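Sorting of Household Waste in a Shared Student House
Project report, Environment and Society module
Group 2

1. Why we chose this subject

In our first term we moved to a student house in Besson, near the canal. The house has one kitchen for each floor, and in every kitchen there are three bins: one for paper, one for plastic and metal, and one for everything else. After some weeks we noticed that the three bins had nearly the same things inside. We wanted to know why this happens, when all of the residents say that recycling is important for them.

Our teacher advised us to make the question smaller. We therefore decided to study only the kitchen waste, and only in our own house. The question of this report is: what makes it difficult for students to put the waste in the correct bin?

2. Method

We used two methods. The first one was a short questionnaire with 19 questions, which we put under the doors and also sent to the house message group. The second one was to open the bags and look at what was inside. For this we wore gloves and worked in the yard behind the bicycle shed, on Sunday evenings, before the bags were taken out.

We looked at 300 items in total. An item means one piece of waste, for example a yoghurt pot or an envelope. Very small pieces, such as crumbs and torn corners of paper, were not included. For each item we wrote down the bin in which it was found and the bin in which it should have been, according to the leaflet of Plimby, the company that collects the waste in Besson.

The questionnaire was tested first with two students from another house. They found the word "residual" hard to understand, so we changed it to "general waste". We also removed one question about income, which they did not like to answer.

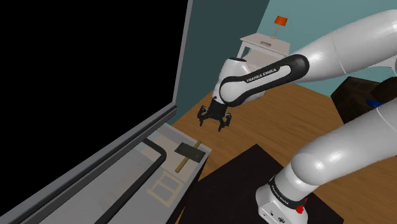

3. Results

Of the 300 items, 221 were in the correct bin. This result was better than we had expected from our first impression of the bins. Paper was the easiest material. Most of the mistakes were with packaging made of more than one material, like sandwich boxes with a plastic window, or soup cartons.

The answers to the questionnaire help to explain this. Many residents wrote that they do not know what to do with a box which is "half paper". Some of them separate the two parts, but the majority put the whole box where there is space. Another frequent answer was that the labels on the bins are old and the colours are faded. Several international students told us that the rules in their home country are different, and that they still follow the rules they learnt as children.

There was also a result that we did not look for. On the top floor the bins stand in a row next to the sink, and on the ground floor the general bin stands alone beside the door. On the ground floor we found much more paper in the general waste. We think people throw things away when they are leaving, and use the nearest bin.

4. Problems with the study

The residents knew that we were going to open the bags, because we had to ask for their permission. It is possible that they sorted more carefully during this period. We also had a disagreement in the group about greasy pizza boxes. The Plimby leaflet does not mention them, and in the end we treated them as general waste.

5. Suggestions

We suggest new labels with drawings of real products, and fewer words. The three bins should always stand together, also on the ground floor. The leaflet should have a part about mixed packaging. We have sent these suggestions to the house office, and they answered that the labels can be changed in January. The moving of the bins must first be discussed with the cleaning company.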